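Vida local | Consumo y barrio

La biblioteca de las cosas de Londia estrena local más grande y abrirá también por las tardes

Quien haya comprado alguna vez un taladro para colgar un solo cuadro entenderá enseguida de qué va esto. La biblioteca de las cosas de Londia, que desde hace cuatro años presta herramientas, menaje, juegos de mesa y toda clase de aparatos a los vecinos como otras prestan novelas, se muda en octubre a los bajos de la antigua mercería Shevchuk, en la plaza del mercado, y deja por fin el cuartito de la calle de los Hornos donde había que entrar de lado y salir marcha atrás.

El cambio se venía pidiendo desde hace tiempo. El último año se hicieron 2.844 préstamos, una cifra que hasta a los más entusiastas les pareció un error de la hoja de cálculo la primera vez que la vieron, y en las semanas anteriores a las fiestas la cola llegaba hasta la panadería (cuya dueña, todo hay que decirlo, nunca se quejó, porque a las nueve de la mañana una cola delante de una panadería suele terminar dentro).

El local nuevo conserva el mostrador largo de la mercería y buena parte de los cajoncitos, que durante décadas guardaron botones, corchetes y cremalleras y que ahora guardarán brocas, tornillos sueltos, adaptadores de enchufe y piezas de repuesto. Los vecinos de más edad han pedido que no se quiten las etiquetas antiguas, escritas a mano, y así se hará, de modo que a partir de ahora las brocas del seis se encontrarán en «Nácar pequeño» y las del ocho en «Nácar mediano». Habrá un plano en la pared para los que se pierdan.

«Mi madre me mandaba a esta tienda a por hilo y yo volvía siempre con el color equivocado», recuerda Roman Kozłowski, encargado de la biblioteca desde que se abrió. «Me hace muchísima ilusión trabajar aquí, aunque sigo sin distinguir el crudo del hueso.» Kozłowski calcula que la mudanza ocupará tres mañanas y confía en que el servicio no tenga que cerrar más que esos días. Las devoluciones que venzan entretanto se prorrogan solas, sin necesidad de llamar.

La ampliación de horario era la otra petición que más se repetía en el buzón de sugerencias. Hasta ahora solo se atendía de nueve a una, lo cual dejaba fuera a media plantilla de los polígonos y a casi todos los que tienen niños en edad escolar. Desde la apertura del nuevo local se atenderá además de cinco a ocho de la tarde. Las reservas se podrán seguir haciendo por teléfono o en el propio mostrador, y quien lo prefiera podrá usar Wusero, la página en la que aparece el catálogo completo con las fechas libres de cada cosa. 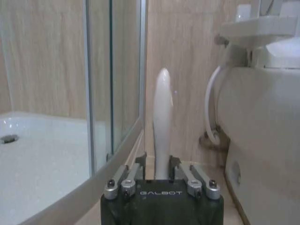 Un objeto blanco y alargado, en posición vertical.

El catálogo, por cierto, ha cambiado mucho. Al principio casi todo era bricolaje: escaleras, lijadoras, una sierra de calar con bastante genio y el famoso taladro. Poco a poco fueron llegando las cosas de cocina, las de acampada y las de celebraciones, y hoy lo que más se reserva son las mesas plegables, la máquina de coser, la olla grande para paellas de comunión y el deshumidificador, que en noviembre pasa de casa en casa sin llegar a pisar la estantería. También tiene sus incondicionales un proyector de diapositivas que alguien donó pensando que no lo querría nadie, y que ha resultado ser el rey de las sobremesas familiares.

Las condiciones apenas varían. La cuota anual se queda como estaba, doce euros por hogar, y los menores de veinticinco años no pagan. Cada préstamo dura una semana y se puede renovar una vez si no hay nadie esperando. Se ruega devolver las cosas limpias —las parrillas en particular, insiste el cartel, subrayado dos veces— y avisar si algo ha dejado de funcionar, que para eso no hay multa ni cara larga. Lo que sí se cobra es el retraso, cincuenta céntimos al día, y ese dinero se destina íntegramente a comprar recambios.

La novedad que más conversación ha dado es el rincón de arreglos. Al fondo, donde estaba el probador, se ha colocado un banco de trabajo con buena luz para que cualquiera pueda sentarse a reparar lo suyo, con la ayuda de alguien que sepa un poco más. La idea viene de Flullunside, el pueblo hermanado con Londia, que tiene un taller parecido en el sótano de su escuela de música y que ha enviado de regalo un juego de destornilladores de relojero y una carta muy cariñosa, ya enmarcada. Se empezará con pequeños electrodomésticos, lámparas y bicicletas. De momento no se admiten televisores ni microondas, por seguridad, y tampoco teléfonos móviles, por falta de paciencia de los que tendrían que abrirlos.

En la plaza la noticia se ha recibido bien, con los matices habituales. El ferretero temía al principio perder clientela y ahora dice que le entran más personas que antes, ya que quien pide prestada una lijadora acaba comprando lijas, barniz, un pincel y, si se descuida, el bote de masilla. Alguna vecina de los pisos de arriba ha preguntado por el ruido, y se ha acordado con ella que las herramientas eléctricas no se probarán a la hora de la siesta ni pasadas las siete y media.

El número de hogares inscritos es ahora de 237, y Kozłowski reconoce que le gustaría ver más gente de los barrios del otro lado del río, donde el servicio se conoce poco. Para ellos se está pensando en un punto de recogida, tal vez en la estación de autobuses, aunque todavía falta encontrar quien guarde la llave. El ayuntamiento ha dicho que lo estudiará después de Navidad.

La tarde de la inauguración habrá chocolate y rosquillas, visita al local y un intercambio de semillas en la puerta, siempre que no llueva. Los que quieran donar algo pueden llevarlo ese mismo día a partir de las cinco, con una sola condición: que funcione y que quepa por la puerta. Se buscan sobre todo una carretilla, sillas infantiles plegables y una báscula de cocina que aguante más de dos kilos. Máquinas de hacer pan, por favor, no más.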